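**Udiner releases Flotovow 2 planner for two-arm work**

8 June 2025

Udiner has released version 2 of Flotovow, its planning software for robots with two arms. The update lets both arms carry out separate steps of a job at once, where the first version made one arm wait until the other had finished.

The software breaks a job such as making a sandwich into short steps and works out which of them can overlap. One arm can deal with the toaster while the other handles a sauce bottle, as long as their paths stay clear of each other. If the cameras show that an item has moved, only the steps that depend on it are planned again. 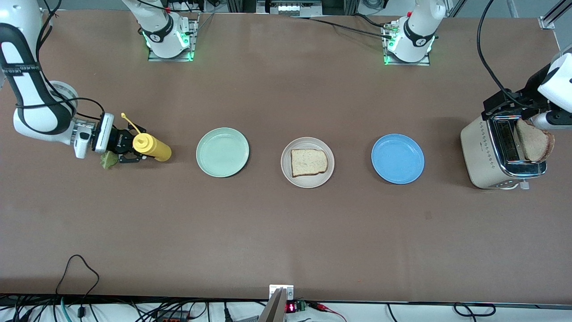 Udiner said the new version completed 69 kitchen jobs in a row on its test bench in March without an operator stepping in. The previous version managed 49 before it needed help. Soft items remain the hardest to deal with, and the company has kept a slower grip setting for them.

Somogyi, which makes software for testing robot controllers, has added support for Flotovow plans to its log viewer. Users can step through a run and see which arm was held back and for how long.

Plans saved in the first version will open in the new one but must be checked again before they are run. The update is free to existing licence holders. A version for the Zornton controller is due later in the year, and Udiner has not yet given a price for it.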